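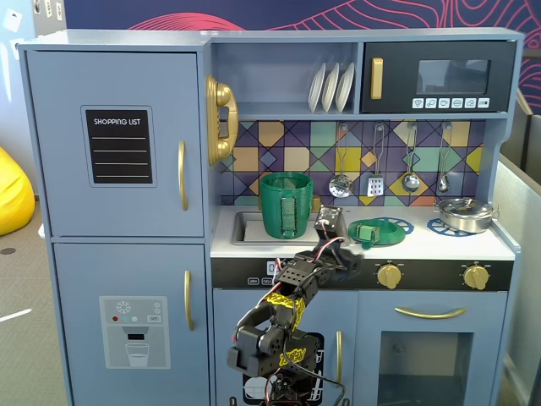

机械臂与它的厨房,绿杯子在水槽里。

2024年7月22日

上午全耗在第二关节上。Clakov 的手册说零位校准“只需片刻”,写这句话的人大概没拧过那颗螺丝。我把舵机断电,用手把臂扶到标线,再上电,读数3069。记在本子上,上次写的那个数已经被咖啡泡得认不出来了。

顺便理了线。红黑两根老爱绕到关节外侧,胳膊一转就绷紧,像拴着一条不肯回家的狗。黄色编织套管我没动,它是整台机器上最让人省心的零件。夹爪的固定螺丝松了两颗,补了螺纹胶,等胶干的时候给Surerby那边回邮件,解释为什么上周的周报只有一行字。 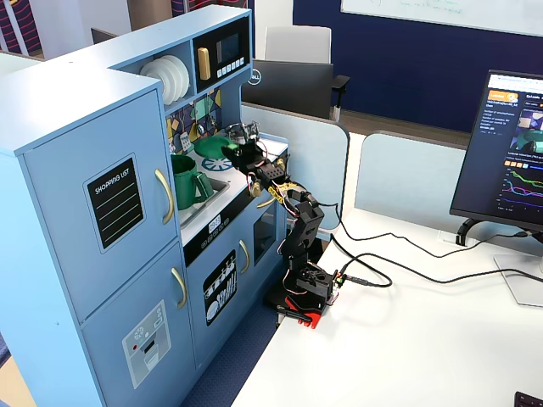
下午调夹爪经过灶台上方的那段路。绿色的东西是它的老冤家:高度给少了就蹭,给多了又什么都够不着,我只好一点一点往上加,每改一次就重跑一遍,右手放在急停上,左手放在键盘上,脖子归颈椎病管。Cevau 的配置文件里还留着旧的速度上限385,注释写着“临时”,日期是去年十月。我把注释改成了“仍然临时”。

底座夹具也该查。我用力推了推,桌子先晃了,所以夹具算合格,桌子另说。润滑脂只剩一点底,已经写进采购单,排在Tang项目那批线缆后面,估计要等到我忘了为什么买它。

收工前又断了一次电,对了一遍零位,和上午的数一致。备份参数,把扳手放回抽屉。明天先查腕部那节的异响,今天听见两回,我凑过去它就不响了。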